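Ladton hand gripper FAQ

Why did mine stop letting go?
Mine did it too, around 60 grabs in! A pivot had worked tight, so one finger lagged. Wipe the brass bushings, then work the jaws by hand – gently – until both sides move together.

Is it safe to free a stuck finger myself?
Yes, with the trigger lock on. I skipped it once and got a nasty pinch.

Why does it jam on plastic bags?
Thin film creeps in beside the links when you push the jaws into a wrinkly bag. Back straight out, no twisting. 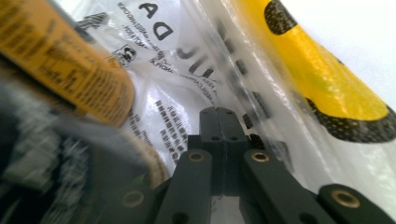 Who do I ask about spares?
Annelies Holzer at Trummer. She answered me in 2 days.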